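Visit Report: Stelitex Tableware Warehouse, Wotcombe

The delegation was received in April by Áine Conneely, site manager, and began in the picking hall. The hall handles 162 product lines for household and catering customers. Ms. Conneely explained that stock is stored in blue plastic bins on metal racks with tilted roller tracks - an arrangement adopted throughout the building. 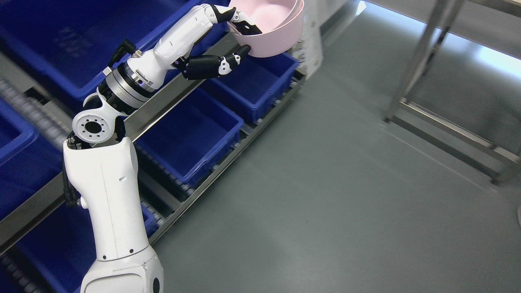 Packing and Dispatch

Wenjie Han described the packing benches, where 19 staff work each shift. Bowls are wrapped singly and boxed by color. Wanting Long asked about breakage records, and copies will be sent to members.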